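Wall paint sheen, a thread. I repaint the Greenberg building in Pullport unit by unit and get the same questions each September. Interior walls only.

1. Sheen is a measurement. A meter bounces light off the dry film at a fixed angle and reports how much comes back in the mirror direction. Flat, matte, eggshell, satin and semi-gloss are names put on ranges of that number, and the ranges are not the same from one maker to the next.

2. So compare data sheets, not labels. The Ornby eggshell we stock reads lower than the last brand's matte did. On a touch-up that difference shows from the doorway, even with a perfect color match.

3. Higher sheen usually means more binder for the amount of pigment. The film is tighter and washes better. It also shows every ridge, lap and roller edge under it.
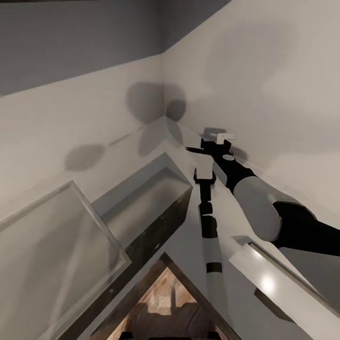
4. Flat paint scatters light in all directions, so small defects have little contrast to give them away. Most of my complaints come from side light: a window close to the wall, or a fixture mounted too near it. Soft shadows like those on the off-white walls, lying across both sides of the corner, do very little to bring out a bad seam. A hard light running along the wall brings out all of it. Check corners with a work light held almost against the surface, before primer and again after.

5. Priming. Joint compound and old paint soak up liquid at different rates. Without primer the patches dry duller than the wall, an effect called flashing. A second finish coat sometimes hides it. Primer is cheaper than finish.

6. Fungate is our mildew-resistant primer for bathrooms and behind sinks. It goes on after the mildew is cleaned off and the wall is dry. It is not a cleaner. I have scraped off enough of it to be firm on this. It also dries with a slight tooth, so sand lightly before satin or anything shinier.

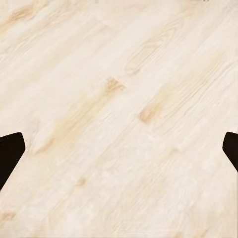
Can you put flat over old semi-gloss without sanding?

You can with a bonding primer, if the wall has been degreased first. Without the primer, sand until the shine is gone, wipe off the dust, then paint. Do the tape test in a spot behind a door.

7. Tape test, for those who asked. Score a small crosshatch through the film with a sharp blade, press down good tape, pull it back on itself. Flakes on the tape mean the old layer is letting go and new paint on top will go with it.

8. Roller nap. On smooth drywall I use a 9-inch cover with a short nap for anything above eggshell. Longer nap leaves more stipple, and stipple changes the apparent sheen. Use the same cover type for the whole wall, including the patch you come back for next week.

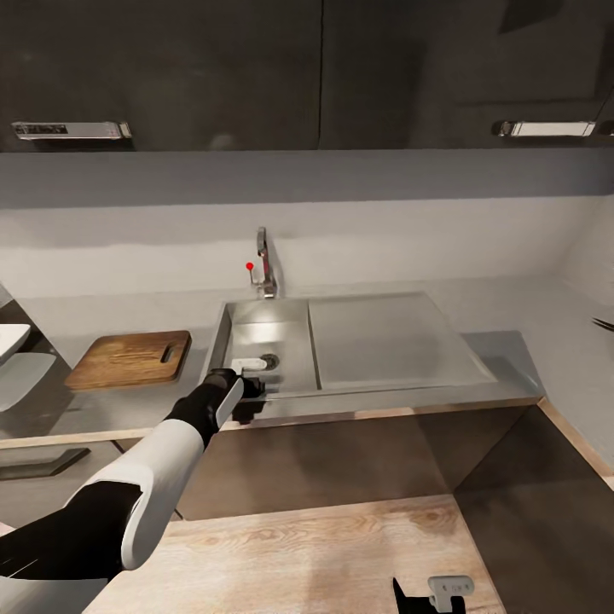

9. Kitchens. Satin on the walls that get splashed, eggshell on the rest, with the change made at an inside corner. Changing sheen mid-wall looks like a mistake. Semi-gloss is fine for trim. I no longer use it on kitchen walls, where it picks up glare from any light under the cabinets.

10. Dry is not cured. The can gives a recoat time and most people read it as a finish time. I leave 24 hours between coats in winter whatever the label says. Washability comes later, after the film has hardened all the way through, and scrubbing a new wall early leaves shiny spots, known as burnishing. Dark colors in low sheen are the worst for this.
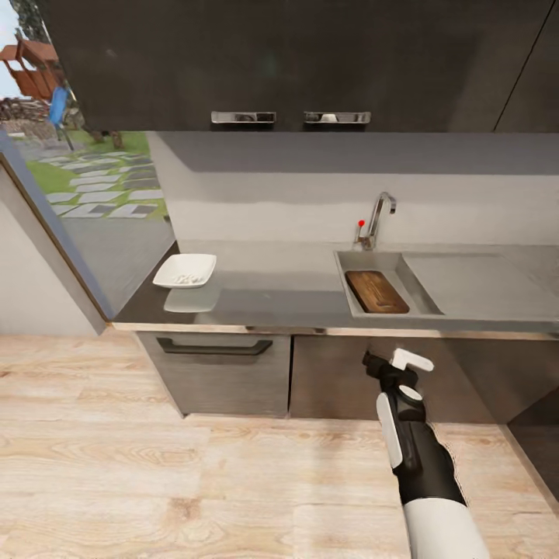
Burnishing can't be wiped off. The surface has been polished, and the only fix is another coat, corner to corner. If a tenant has to clean a new wall, a damp soft cloth and light pressure, no powder, no melamine sponge.

11. Save the can lid with the batch number and write the unit on it. Batches differ slightly in sheen as well as color. When a wall takes more than one can, pour them together in a bucket and stir before starting.

12. Ceilings stay flat. I'll do doors separately, the prep is different.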